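Steamed Buns and Soft Hands: Choosing a Gripper

If you're trying out grippers on kitchen jobs, do start with buns, bless them, because they're soft and round and they show every pinch.

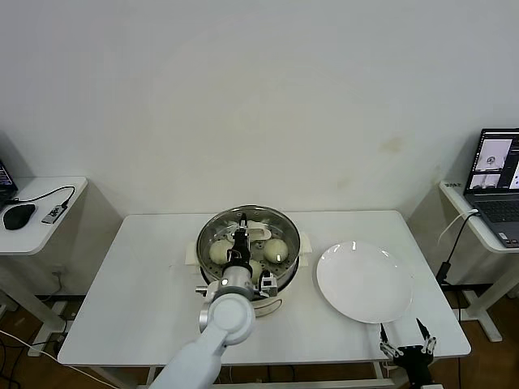
Which fingers suit soft food best?
Wide, padded ones closed slowly; I set the Tomar pair to 40 per cent force and go up gently from there.

The Anditz fingers are slimmer and lovely round a rim, though I do find them a bit keen on dough. 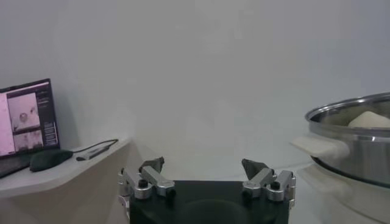 Whichever pair you fit, wipe the joints down afterwards and jot your settings on a card (I always forget mine!).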